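Home | Archive | Search this list | Subscribe | Help

Textiles and Stores list
Re: Folding standard for event T-shirts, and state of the store room
16 June 2026

Dear colleagues,

I am grateful to those members who replied to the proposal circulated under this heading. For the benefit of those who have joined the list since January, the relevant part of the original message is quoted again.

> From: Faustine Texier
> The Gilura stock consists at present of 380 T-shirts, nearly all of them
> in adult sizes. They have been folded by at least three different methods,
> and the piles consequently differ in width. I should be obliged if the
> list would agree upon a single fold, to be used at both Risach and Collet,
> before the shirts are sorted by size.
> I would also ask that shirts be laid out fully before the first fold is
> made. Many of those I opened had a crease set across the lettering.

On the matter of laying out, there was no disagreement. The shirt is to be placed on a clear table, smoothed from the middle towards the sides, and taken by the top corners before anything else is done. The sleeves are then brought in. Members at Collet have asked whether the print should be uppermost or underneath at this stage. Either is acceptable, provided that the same choice is kept for the whole of a pile. 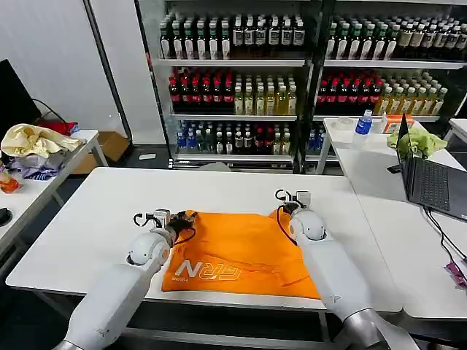
Orange shirt laid out on the white table, held near its top corners. Drinks shelving behind.

The second point concerned the finished size. Risach has until now folded to a long strip and then rolled, and Collet has folded to a square. The rolled shirts take up less room in a bag but do not stack, and the person issuing them must unroll each one to find the size. We therefore recommend the square fold for all stock held on shelves. A width of 30 cm has been proposed and suits the boxes supplied by Ulteo, of which we have 18 in good order.

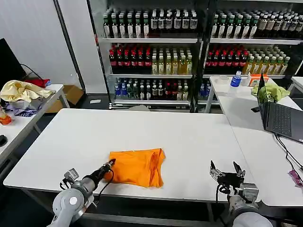
The question of neatness was raised by several correspondents, and I should like to deal with it plainly. We are asking for a consistent outline and no more than that. A shirt such as the orange one on the middle table, roughly square and a little rumpled at the edges, will be accepted at either site without being opened and folded again. Members should reserve their effort for shirts in which the collar is twisted or a sleeve has been trapped on the wrong side.

Thirdly, Faustine asked whether the long fold should be abandoned altogether. It should not. It remains the intermediate step: the garment is brought to a long strip, the strip is drawn level at both ends, and only then are the ends turned in.

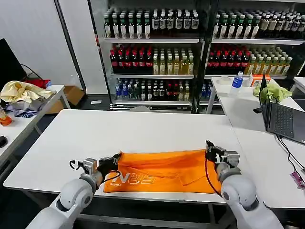 Those who find that the ends do not meet evenly are advised to go back to the strip and begin again from there. Pulling the finished square into shape stretches the hem, and we have had shirts returned from Collet in that condition. The lighter cotton shirts are the most easily spoilt in this way.

Finally, there is the use of the tables. Shirts awaiting folding should be kept to one side, and finished shirts to the other. Personal belongings, cups and bottles should not share a surface with finished stock. I recognise that space is limited and that the drinks displays cannot be moved.

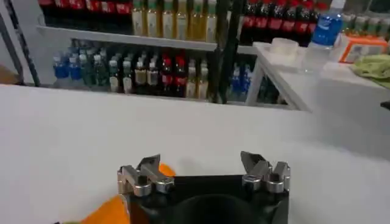

The sizes will be sorted once both sites have changed to the square fold. Labels are to be fixed to the short side of each box, giving size and quantity, and the totals entered in the stock book under the existing headings. Any shirt found to be marked or torn should be set aside and reported to Faustine, who will decide upon its disposal. Objections to any part of the above may be sent to this list in the usual manner.

Yours faithfully,
Léonie Masson
Stores and Textiles, Risach

Previous message | Next message | Thread | Author

Comments (3)

collet_stores: Thank you, this is clear. May we keep the rolled fold for the bags already packed? It would take us two evenings to undo them.

F. Texier: Yes, leave those as they are. Please write the size on the outside of each bag.

R.M.: Does the 30 cm apply to the children's sizes as well? Ours come out a good deal narrower.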